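# 书放进去了没有:谈终态判据

Skestuna 的书本入架结果在六月的组会上过了一遍。数字不难看,争论却持续到晚上九点,焦点集中在一个问题上:355 次评测里有 18 次,三名标注者给不出一致的成败结论。Kristóf Fodor 主张按多数票处理,Girish Dixit 主张全部剔除,Hajnalka Hegedűs 主张全部算失败。三种做法都有先例,都能写进论文的一行脚注里。

我的看法是,这三种做法都绕开了该做的事。18 次占 355 次的 5.1%,而我们打算在正文里宣称的改进,也就是加入接触阶段重加权之后相对基线的提升,与这个比例在同一个量级。判据的模糊区间和方法的效应量一样宽时,讨论方法优劣没有意义,应当先讨论判据。

## 任务与设置

任务本身很短。一本硬皮书平放在白色桌面上,机械手把它拿起来,转成竖直姿态,送到旁边黄绿色桌面上的文件架里,松手,撤回。单次执行上限 25 秒,超时记为失败。策略由 1,717 条遥操作示教训练,模型结构没有特别之处,动作分块输出,观测包含头部图像和关节状态。

基线与改进版本只差一项:改进版本在训练损失里提高了两段的权重,一段是手指与封面开始接触到书离开桌面,另一段是书的下缘进入分格到手指松开。分段边界由 Tsutomu Matsuda 写的脚本给出,依据关节电流和夹持开度,没有人工标注。脚本会出错,主要错在第一段的起点,手指在封面上滑动时电流曲线有多个峰,脚本取第一个峰,常常偏早。这件事在下文还会用到。

选书作为对象,是因为它在这类任务里处在一个尴尬的中间位置。刚性盒体容易抓,终态也容易判;布料难抓,大家对终态的要求反而宽松。硬皮书看上去像刚体,书脊和封面之间却有铰接,夹持点偏一点,内页就会相对封面错动。薄书平放时上下两面都贴不住手指,侧面可供夹持的高度只有书的厚度。手多半要先压住封面、再从边缘想办法,前半段的难度就在这里。后半段的难度在分格。分格的入口对书的偏航角有要求,书进去以后又没有东西把它夹紧,姿态由它自己靠到哪一侧决定。

## 两端都有模糊

先看起始端。书下面有时垫着别的印刷品。手压上封面时,压力会传到下面的纸上,书和纸之间的摩擦系数与书和桌面之间的不同,书被推动时纸可能跟着走,也可能留在原处。现有判据里没有关于纸的任何条款。书到位而垫着的东西被带到地上,按条文是成功。没有人会认为这样的归档合格,但评测表里没有地方写这件事。

再看终止端。原始判据的原文是“书位于文件架的一个分格内”。三名标注者对“位于”的理解分别是:书的下缘落在分格底板上;书的大部分体积在分格的两块隔板之间;书在手撤走之后不掉出来。三种理解对大多数样本给出相同答案,对那 18 次给出不同答案。其中倾斜是最常见的分歧来源。书斜靠在分格里,上缘搭着一侧,下端偏向前口,从用途上说能用,从姿态上说与示教终态差得很远。
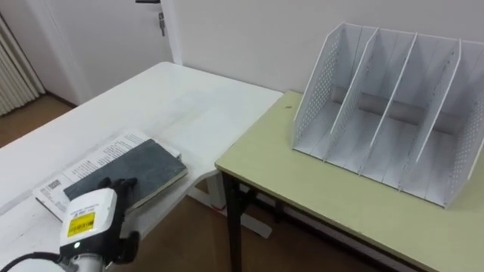
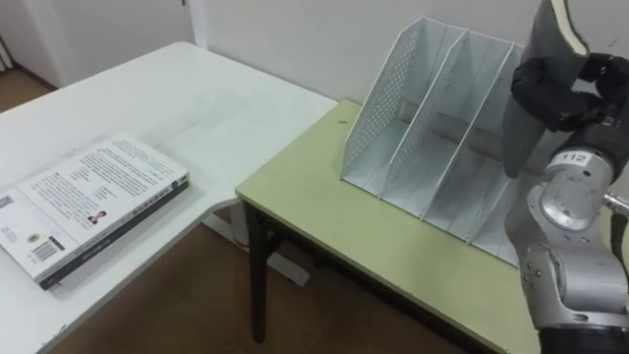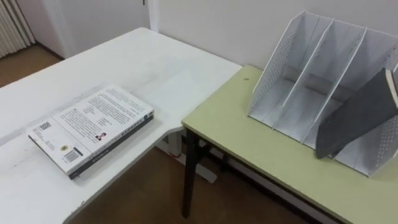
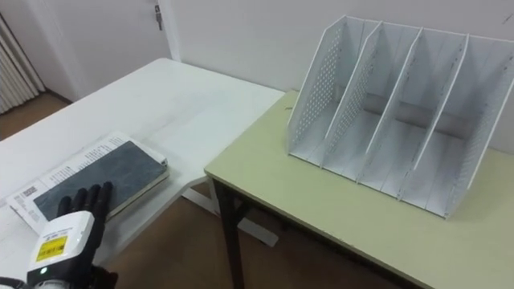

*书本入架工位,头部视角。第一、四张:手指位于深灰色书的封面上;第二张:书被竖直夹持在文件架旁;第三张:书斜靠在最右侧分格内。*

第三张很适合用来检验一个判据写得够不够细。书在分格里,这一点无争议。书是斜的,这一点也无争议。给三个人看,让他们填“成功”或“失败”,得到的答案反映的是各人心里默认的用途,与策略无关。要求他们填“书在分格内:是;书与隔板平行:否”,分歧就消失了。Hajnalka 用旧录像试过这样拆,三个人在两项上各自的一致性都明显好于原来的单项判断。

第二张说明另一个问题。持书到架旁这一刻,前半段的难点已经过去,后半段的难点还没有开始。如果一次执行在这里停下,直到超时,按现行规则它与手指根本没有碰到书的执行记同样的零分。对部署方来说这样记没有错,书没有归档就是没有归档。对研究方法的人来说,这样记等于把最有信息量的样本扔掉。我们的重加权恰好作用于两个接触段,而主表只报最终成败,读者无法判断提升来自哪一段。

## 为什么不能按多数票

Kristóf 的理由是工程上的:三人投票便宜,审稿人习惯,其他组也这么做。我承认前两条。第三条我认为应该反过来读,正因为大家都这么做,各组之间书本入架的成功率才无法比较。Peva 的人用的判据是“手撤走后书保持静止”,Prustow 的版本要求书脊朝外。同一个策略在三套判据下会得到三个数,我们还没有算分辨率不同的相机给标注者带来的差别。

多数票更大的问题在于,它把分歧转化成一个看上去确定的标签。2 比 1 和 3 比 0 在表里是同一个“1”。后续有人用这批标签训练成功检测器时,检测器会在模糊样本上学到标注者之间的偶然组合。这个后果并不遥远,Gergely Kun 手上的检测器就是用上一轮标签训练的,它对斜靠的书给出的分数集中在中段,当时我们以为是模型容量不够,加了两层,没有改善。

Girish 的剔除方案更干净一些,至少不制造假标签。但剔除改变了分母,而且剔除的样本不是随机的。斜靠的终态更可能来自松手偏早的策略,松手偏早又与第二段的权重直接相关。剔除之后,两个版本的分母不同,被剔掉的恰好是受方法影响最大的那部分。这样得到的差值我不知道该怎么解释。

Hajnalka 的保守方案我原来也支持。它的缺点是惩罚了可用的结果。如果用户只需要书在架上,斜靠就是合格品,把它记成失败会促使后续工作去优化一个没有人要求的姿态。保守判据适合验收,拿来比较方法则会引入偏向,哪种方法碰巧更像示教者,哪种方法就占便宜。

## 建议的做法

我主张取消单一成败标签,改为逐项记录终态谓词,并在主表中全部列出。对这个任务,需要五项:

1. 书是否离开初始桌面;
2. 书的下缘是否在某一分格的底板上;
3. 手撤离后书是否静止;
4. 书面与相邻隔板是否平行,容差写明;
5. 除书以外的物体是否留在原处。

五项都是二值,标注者不需要想象用途。前四项有大致的先后关系,第五项独立。任何一方想要一个总成功率,可以自己取合取,并说明取了哪几项。我们在摘要里报的那个数也应该照此写明,比如“按一、二、三项计”。

第五项会遇到阻力。它要求在执行开始前给整张桌面留底,标注时来回对照,工作量大约是最重的一项。Tsutomu 认为可以用前后两帧差分自动完成,我看过他的初步结果,纸张边角翘起的变化会触发误报,阴影也会。我的意见是先人工做完这一轮,拿到干净的标签以后再谈自动化。反过来先上自动化,就会重演检测器那件事。

第四项的容差也需要定。我倾向于定得松,松到标注者用眼睛能稳定判断即可。把角度容差写得很细而测量手段只有一台头部相机,等于把误差藏进条文里。头部视角看文件架时,远侧的分格有一部分被隔板遮挡,书的下端位置往往要靠推断。凡是靠推断填的项,应当允许填“不可见”,并单独统计。不可见的比例高,说明相机该换位置,这本身就是一条有用的信息。

此外,文件架的型号、隔板间距、是否固定在桌面上,应当写进附录。我们目前的稿子里只有“一个文件架”五个字。架子不固定时,书进入分格的侧向力会把架子推歪,下一次执行的入口朝向就变了。连续执行之间有没有人把架子扶正,现在的记录里查不到。

## 关于重加权本身

讨论判据的时候,方法反而被放到了一边,这里补几句。

我对重加权的效果持谨慎的肯定态度。直觉上它合理:一条示教里,自由空间移动占了大半时间步,损失被这些容易的步主导,两个接触段各自只有很短的一截。提高它们的权重,相当于承认时间步不等价。类似的想法以前有人用重采样实现,也有人用课程实现,效果都依赖分段边界的质量。

边界恰恰是我们的薄弱处。前面提到,脚本对第一段起点的判断偏早,结果是手指还悬在封面上方时的那些步也被加了权。模型在这些步上学得更仔细,可能无害,也可能正是提升的来源之一。要分清,需要一组对照:人工修正边界后重训,其余不变。1,717 条全部修正代价过高,抽一个子集做小规模对照是可行的。Girish 反对在投稿前做这件事,他认为结果无论朝哪个方向都会拖慢进度。我同意会拖慢进度。

还有一种解释需要排除。加权后的策略在书上停留的时间变长,压住封面的动作更稳,这可能只是因为它学到了示教者的犹豫。遥操作没有力反馈,操作者在压住书之后通常会等一等再移动手指,这个停顿在数据里表现为一串几乎不变的动作。提高接触段的权重,也就提高了停顿的权重。25 秒的上限对停顿不敏感,缩短上限再测一次,就能看出改进版本付出了多少时间。Lengyel 那边的评测不设上限,我认为更不可取,因为它让反复尝试的策略得到与一次完成的策略相同的分数。

有人会说,这样拆下去,每篇论文的主表都要占一整页。书本入架这种任务,一张表五列,两个版本,两行,放得下。真正占篇幅的是判据的文字说明,而这部分原本就该写。现在的惯例是用三页讲网络结构,用一句话讲什么叫成功,我看不出这种分配有什么依据。

也有人会说,标签拆细以后,各项的样本量不变而比较的次数变多,容易挑出显著的一项来写。这个批评成立。应对办法是在跑评测之前写明主要比较哪一项。对重加权,我会事先指定第一项和第二项,因为它们分别对应两个加权段。第四项作为次要结果列出。若第二项没有差别而第四项有差别,稿子就应当说方法改变了终态姿态,没有改变入架率。

那 18 次录像我已经按五项重新标了一遍,另外两份由 Hajnalka 和 Gergely 各自独立完成,合并之前互不查看。余下的 337 次按同样的表重标,旧标签保留在原来的列里,不覆盖。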